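Storneo Yellow Dustpan and Brush, Tabletop Set of 2
Item 873
Sold by Gultov Home & Workroom

We've carried a lot of little sweeping sets over the years, and this is the one our regulars keep coming back for (often to buy another for the car, or the craft room, or a daughter's first apartment). It's made for the small messes that live on top of things: eraser crumbs, toast crumbs, potting soil, the bits left behind when somebody has been cutting up foam for a school project. You get the pan and you get the brush, both in a cheerful yellow, so they're easy to find in a crowded drawer!

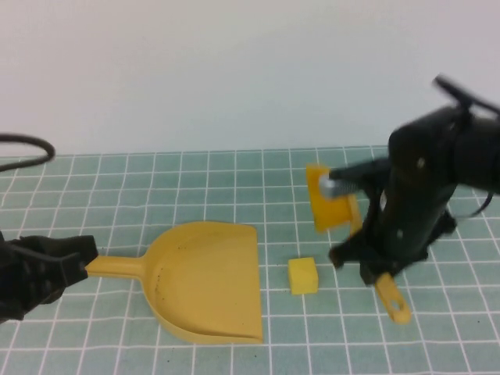 Can I wash the dustpan in the sink?
Warm water and a drop of dish soap will do it nicely. Let it dry before you hang it up, and please keep it out of the dishwasher, where the heat can warp the front lip.

The pan is plastic, with a wide, shallow scoop and a raised, rounded back that helps keep what you've swept up from sliding out again on the walk to the trash can. The front lip is flat, so it sits down close to a table or a cutting mat. The brush has a long handle with an oval hole at the end, and it will hang happily on any ordinary hook or nail.
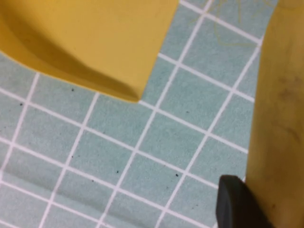 Photo: Cai for Gultov

Fine dust is always the stubborn part, on a mat especially, and we find short, light strokes toward the pan pick up more than one big sweep. Turn the pan a little and go over the last few specks from the other side. A tap against the inside of the trash can clears most of what clings to the scoop.

In the box: 1 dustpan, 1 hand brush
Color: mustard yellow
Care: hand wash, air dry
Stock: we bring in 500 sets each May, and when they're gone we wait for the next delivery

Goes well with: Zinolis wall hooks, pack of 2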